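Do you really need the extended warranty?

I bought a dishwasher in March and I am still annoyed about the last ten minutes of it. The buying part went fine. I'd read the reviews, measured the gap under the bench, and settled on a Vrabec because my sister has had one for years and only complains about the cutlery tray. Then the bloke at the counter turned his screen around and asked whether I wanted to "protect my purchase".

Protect it from what? I asked him that. He said, "Anything, really." So I asked to read the terms and he had to go out the back and find them.

I'm always a bit wary of things that get sold to me once my card is already out. The dishwasher I had weeks to think about. The warranty I was meant to decide on while a family with a trolley queued up behind me. If it were such a good deal I reckon they'd put it in the window.

The document ran to 30 pages, and I took it home and read the lot with a cup of tea. The good stuff is on page one, in big friendly type. Page four says the cover starts after the manufacturer's own warranty ends. Page nine leaves out seals, hoses, filters, racks, hinges, "cosmetic parts" and anything that goes wrong because of "water quality". In a dishwasher! I'd like to know what's left. The motor, I suppose, and the circuit board, provided the board wasn't got at by damp. 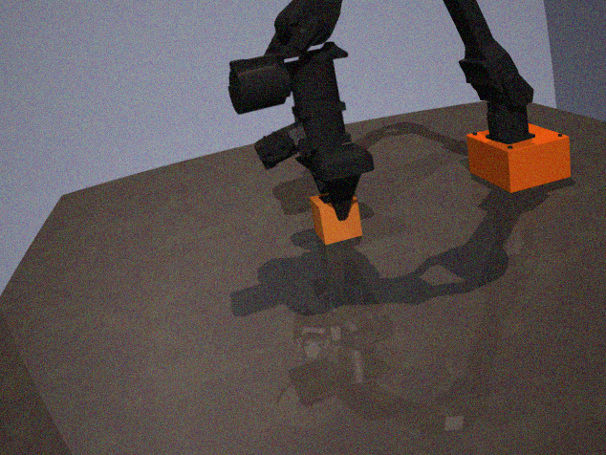

Simulated arm, orange block, orange cube.

My mate Peter Holub thinks I'm being a crank. He took the cover on his fridge, the fridge died, and they replaced it without an argument. Good for him, and I mean that. But it's one fridge. When I pushed him he admitted he's bought the cover on pretty much everything for years – the telly, the dryer, two vacuums, a kettle – and has claimed exactly once. He's never added up what the rest of it cost him and he got a bit short with me when I offered to.

Radoslava Tóth, who I used to work with, spent a summer selling the things at a shop in Carkness. She told me the staff had a weekly target for warranties and none at all for appliances. That doesn't prove the cover is rubbish. It does tell you where the shop thinks its money comes from, and I'd want that in my head next time somebody in a lanyard looks concerned about my whitegoods.

Then there's the law, which hardly gets a mention at the counter. Depending on where you live, you may already have rights that run past the date printed on the manufacturer's card, particularly with something dear that ought to last. I'm no lawyer, so look up your own local rules before you go waving your arms about. What I will say is that when I asked the salesman what the plan gave me on top of those rights, he told me it was "more about peace of mind". I've got no use for peace of mind that leaves out the hoses.

Who should buy it, then? Maybe someone who'd be properly stuck if the machine packed it in and couldn't scrape together a repair. I can see that, although those are also the people who can least afford to be wrong about page nine. For the rest of us I'd put the same money in a jar. I've started one with $25 a month going in, and if the dishwasher never breaks I get to keep it. No claims line, no excess, and the jar doesn't care about my water quality.

I've had two phone calls from the warranty people since, both at teatime, both warning me that my "window" was closing. The second caller knew the model number. I asked her how she'd got it and she said she'd have to check with her supervisor, and that was Monday, and I haven't heard back.

The dishwasher is fine so far. The cutlery tray is every bit as bad as my sister said.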